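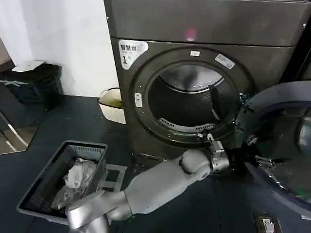
Machine no. 1, door open. Right arm at the door, left arm down by the basket.

CALL FOR PARTICIPANTS - Grotembridge Laundry Robot Open Day, 13th December

People wanted!! Gradley is opening up the laundry room in Grotembridge for one day and we need visitors who'll do more than watch. Bring a bag of your own washing, hand it over, see how the two-armed setup copes. Then tell us what you thought. Good, bad, bored, whatever.

No tech background needed. Really. Last one in September was nearly all engineers and they were very polite and not much use, they kept asking about the joints.

Who we want:
Anyone who does laundry for a living - hotels, care homes, gyms, dorms
Anyone who does it at home and hates it
People with limited grip or reach, very much so. Step-free entrance, chairs in the room, say if you need anything else
Age 18 and up

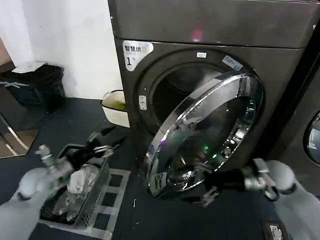
Left gripper over the basket, right gripper low on the open door.

What happens: check in, short safety talk, then groups go in for the demo. Basket work first, then doors. You get a turn picking what goes in the basket (no shoes, nothing with wires in, nothing you'd cry over). After that a sit-down chat and a two page form. Whole visit takes 2 hours. Groups leave from the Sturkirdale bus stop or you can drive, parking behind the building, its free.

We pay $102 per person, by card on the way out. Lunch too. Travel not included, sorry, we tried. 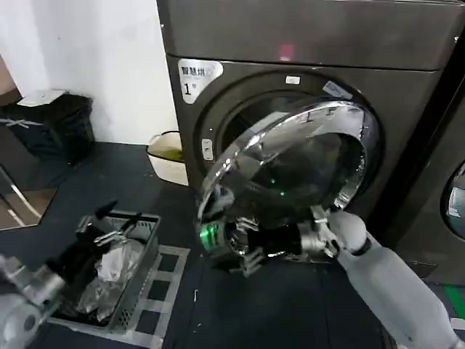

Door handling is the part we most want opinions on. Everyone's machine at home is a bit different and we only have ours. So if you run laundry at work, please jot down the make, which way the door swings, how stiff it is, and send it with your sign-up. Here the door swings to the right and the right gripper takes it low down, on the chrome ring. Would that work on yours? Would it get in the way of whoever's standing next to it? Watch for the green light on the gripper while you're in there, we have a question on the form about wether lights like that are noticeable or just annoying. Photos of your own machine welcome.

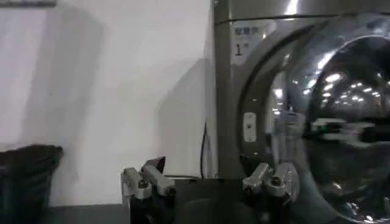
Krešimir Babić wrote in after the September visit to say he'd expected a show and got a work session, and he'd come again, but could somebody please slow down the talk at the beginning and speak up at the back. Noted. New microphone on order.

How to sign up: email the Hoxha desk at Gradley, subject line OPEN DAY. Name, phone, morning or afternoon, and 300 words max on how laundry gets done where you live or work. Bullet points fine. Spelling not checked, obviuosly.

Places go in order of emails recieved. Wear closed shoes, tie long hair back. No kids in the demo room.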